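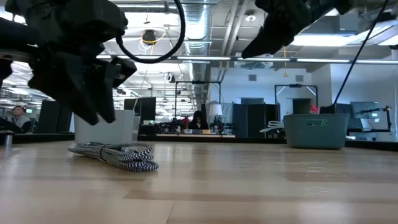
Week 6 handout - reviewing a two-arm kit

Bring this to the tute, we won't print spares. Follows on from last week's notes on end effectors.

What we're reviewing

The Titberg bench kit, two arms, parallel grippers, hung over the table instead of bolted to it. Sold in Canada and Australia through Clukgate. Two bundles:

Basic - 2,641 dollars, arms and grippers, no cameras
Teaching licence - 598 dollars a year on top, per bench

The Riedl kit is the one to compare against. One arm, clamps to the table edge. You read the spec sheet for it in week 4, dig it out again.

Overhead mounting - for and against

For: table stays clear, both arms reach the middle, nothing to knock with your elbow.
Against: cables. They hang, they loop, they drag if the slack is wrong. Also harder to get at a wrist joint when it needs tightening, and you want a step stool for that.
Reach at the near edge is poor. Spec sheet says 644 mm from the mount, but that's measured straight out, so less once the arm has to come down to table height.

Objects

Standard set for the exercise: one rigid open container, one soft or floppy thing (cord, cloth), one basket or bin as the target. Why these three - rigid is the easy case, cord is the hard case, bin tells you about placing.

Notes on each:
Rigid container - grip by the rim or round the body? Try both. Rim grip needs one finger inside, so approach angle matters alot. Light ones tip if the first finger touches early.
Cord - changes shape every time you touch it. No fixed grasp point. Pick a loop near the middle of the bundle, lift slowly, see what comes with it. Loose end will trail.
Bin - aim for the centre, open only when the fingers are below the rim. Handle slots catch cord, watch for it.

Scoring

80 marks for the whole review. Half is for the trials, half for the write-up. A trial is one pick and one place. Dropped on the way = fail, even if it lands in the bin. Record wich arm you used.

Software

Ponari is the control program that comes with the kit. Decent logging, awful menus. Save after every trial, it does not autosave. Speed limit stays at the low setting - don't change it, even for the demo.

Write-up

Two pages max. Would you buy it for a school? For a small packing shed? Different answers are fine, give reasons for each. Colour graphs ok. Hand in before 5 pm, same folder as last time.

Reading for week 7: chapter on compliant fingers, skip the maths section.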